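Support > Equipment Planning > Open Requests > Two-Arm Work Cell

Request title: Replacement gripper fingers and second work cell, budget guidance needed
Submitted by: Yolanda Ruiz-Ortega, Stosach Learning Laboratory
Assigned to: Pennington Equipment Services, planning desk
Status: Pending customer approval

Initial report

The laboratory operates one two-arm work cell and intends to request funds for another in the August budget round. Before the request is filed, we need advice on two matters. The first is whether the present gripper fingers should be replaced with the shorter Grivari set. The second is whether the new cell should be ordered with the same fingers or with a different type.

The concern arises from the letter block exercise, in which the arms are to spell a short word on a grooved wooden tray. Operators report that the fingers hide the block at the moment of placement, and that the neighboring block is sometimes pushed out of line. The quotation we hold from Plaltach lists the shorter fingers at $155 per pair. We would need to equip both arms and keep one pair in reserve, for a total of three pairs. 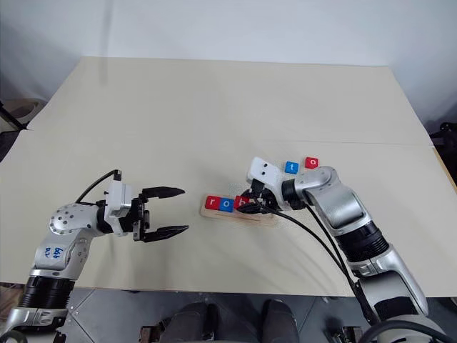 Figure 1. Right gripper closed on the "b" block at the end of the row; left gripper open.

First response, planning desk

Thank you for the report. Please confirm the following before any parts are ordered:

1. Whether the pushed blocks occur with one arm or with both.
2. Whether the tray is fastened to the table during the exercise.
3. Whether the finger mounting screws have been checked for looseness.
4. The depth of table available for the second cell, including clearance behind the arms.

Please note that the Plaltach price covers the fingers only. Mounting hardware is billed separately, and we would not recommend approving the purchase on the present figure.

Customer reply, 10:40 a.m.

The pushed blocks have been recorded with the right arm only. The tray is not fastened. It is set down by hand before each run, and operators have been placing it by eye. The mounting screws were checked on both grippers and none required tightening.

The table for the second cell would be of the same size as the present one. The room can accept it, although the walkway behind the operator would be reduced to 70 centimeters. Our facilities office has been asked whether this is acceptable and has not yet replied. 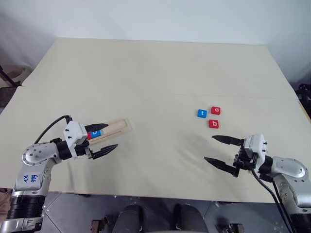 Figure 2. Both grippers open, with two blocks in the tray groove and the "t", "o" and "b" blocks on the table.

Second response, planning desk

The desk has reviewed the report and both figures. The black fingers now in use are suited to blocks of this kind, and the information supplied does not establish that they are the cause of the fault. An unfastened tray could account for the same result. We therefore advise a low-cost trial before replacement:

– Fasten the tray to the table with removable clamps, keeping them clear of the path of either arm.
– Mark the tray position so that it can be restored after cleaning.
– Repeat the exercise with the existing fingers and record each placement on the usual run sheet.
– Repeat the exercise once more with the right arm approaching at reduced speed.

If the neighboring block continues to move with the tray fastened, one pair of shorter fingers should be bought and tested on the right arm. The remaining pairs can be ordered afterward at the same quoted price, provided the quotation has not lapsed.

With regard to the second cell, we suggest that the request separate the table and installation from the arms. The table, clamps, cable guides and installation come to $3,351 under the current Pennington schedule. The arms should be entered on their own line – they are subject to a different approval limit and a longer delivery period. A modest allowance for spare fingers may be included under consumables.

Customer reply, 3:15 p.m.

The advice is accepted. The clamps will be purchased from the laboratory's supply account and do not require separate approval. The budget request has been revised to show two lines, and the order for three pairs of fingers has been withdrawn until the trial is complete.

One question remains open. Please state whether the installation charge includes moving the existing cell, should the facilities office require a wider walkway.

Third response, planning desk

Moving the existing cell is not included. A separate estimate will be attached to this ticket once the facilities office has given its decision. The ticket will stay open under the same number, and the trial run sheets may be added to it directly.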